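Comparing Grippers for Computer Disassembly: A Conversation With the Zondstead Test Group

The automation test group at Zondstead has spent the better part of a year asking which robotic gripper is best suited to taking apart used desktop computers. The work is carried out under the Sisodia program, which supports the recovery of parts from office equipment. The group's lead engineer spoke with this newsletter in December about the comparison, its methods and its early results.

The trial set two electric grippers against each other on the same arm. The first, supplied by Evwood, has broad parallel fingers and a stroke of 80 millimeters. The second, from Plullitz, has a shorter stroke and narrow fingers that can be exchanged without tools.

"We were not looking for the strongest hand," the engineer said. "A memory module asks for very little force. It asks for access. The fingers must reach a part that has neighbors on both sides, and they must leave again without touching them."

Each gripper was given the same set of tasks: releasing and lifting memory modules, unplugging data cables, removing expansion cards and withdrawing drives from their sleds. The group recorded 2000 attempts in all, divided equally between the two devices. An attempt was counted as successful only if the part came out undamaged and was placed in the correct tray position.

According to the engineer, the Evwood model performed better on drives and cards, where a wide, steady grip is an advantage. The narrower fingers did better with memory and small connectors. Cables remained the hardest task for both. "A cable is never in the same place twice," the engineer said. "The card slots are fixed. The cable goes where the last person left it."

The group also changed controllers during the trial. The original unit closed its force loop too slowly, and the fingers often pressed past the point of contact before stopping. After the replacement, damaged retention clips fell from 118 in the first half of the trial to 3 in the second. The engineer was careful to add that the operators had also gained experience over that period - a factor the group did not attempt to separate out.

Camera placement received less attention than the group would have liked. A wrist camera was tested briefly and set aside when its mount struck the side of a case. A fixed view was used for all scored attempts. "It gives up detail at the fingertips," the engineer said, "but it is the same for both grippers, and that matters more in a comparison."
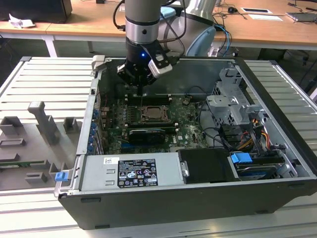
Can one gripper handle the entire job?

"For the present, we would plan on two," the engineer said. "One set of fingers for the small parts and one for the drives and cards, with a tool changer between them. The change costs a few seconds, and we consider that acceptable."

The next stage will repeat the memory and cable tasks with softer fingertip pads on both devices. The group also intends to return to the wrist camera with a slimmer mount. Results will be shared with the Sisodia program office before any purchase is recommended, and both suppliers will be invited to comment on the findings.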